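Lucie Poirier was up to her elbows in wood ash when I found her at the Kowalchuk open-air museum, and she didn't stop to shake hands. "Grab that bucket," she said. "We can talk while I rinse."

She was washing a linen shirt the way a household on this riverbank would have done it in the Middle Ages, with lye made from ash and rainwater. Visitors love it, she says, and kids love it most of all, mainly the part where you hit the cloth with a bat.

Poirier came to Kowalchuk 2 years ago for a single weekend in May, to help dye wool. She stayed! Now she runs the textile house, the one with the turf roof at the bottom of the path, and teaches anyone who wanders in how to spin.

"People think they'll be terrible at it, and they are, for ten minutes," she told me. "Then the thread holds and you should see their faces. I had a bus driver in here who wouldn't leave. His passengers had to come and get him."

The museum had 3,000 visitors last season, up from 2,000 the year before, and a good many of them went home with a lumpy bit of yarn in their pocket. I have mine on my desk. It's awful and I'm very proud of it.
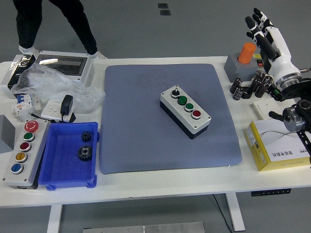

2 min read

I asked what she would show someone who had only an hour. She had the answer ready — the big loom, then the bread oven, then the loom again.

"It's set up with 700 warp threads right now," she said. "I tied every one of them in the evenings, with the door open and the frogs going. You sit down, you throw the shuttle, and your piece of the cloth stays in there next to everyone else's."

So I sat down and wove four rows. The third is crooked, and Poirier wouldn't let me undo it.

"Leave it," she said, already handing the shuttle to the girl behind me.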